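Re: [oldkit] Stripping towers for parts, what do you keep? 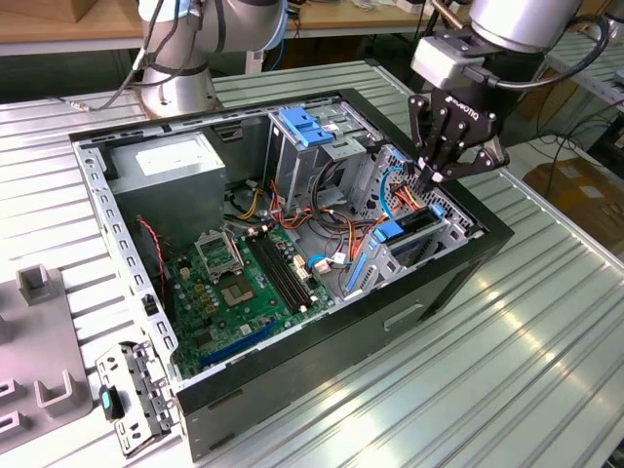
Lid off and lying on its side, memory slots showing, socket open.

Morning all,

On 2nd April someone at the Dumar end wrote:

> We've been offered a pile of old desktops from an office clear-out and
> I've got room for 6 at the most. Is it worth pulling them to bits or
> do I just take them whole to the tip? And what order do you do it in?
> I always seem to end up fighting the cables.

Oh, don't tip them! I've been through 11 of these since February and I've hardly thrown anything away (my other half would say that's the problem). The cases are usually the dullest part, but I do like a glossy black one with a handle cutout, so much easier to lug up the stairs.

As for order, I lay it down flat and get the memory out first, then the processor, and they go straight into anti-static bags. Flip the bracket up gently. I've bent one by being in a hurry and I'm still cross about it. After that it's the cables, and yes, they're a pain, that great bundle of red, orange, yellow and black across the middle gets in the way of everything. Unplug at the drive end and fold the lot back over the power supply. Don't tug!

The blue plastic latches around the drives are brittle on some makes, so go easy, and save any spares. I got caught out on the Turine job and had to hold a drive in with tape for a week.

SATA leads I keep in an old biscuit tin, 109 at the last count, so if anyone going to the Besunach swap wants a handful, shout and I'll bring them.

Does anyone want power supplies? I've got a few 300 watt ones sitting in the hall.

Cheers for now

--
oldkit list, Chowdary Repair Club
To leave the list, reply with "unsubscribe" in the subject line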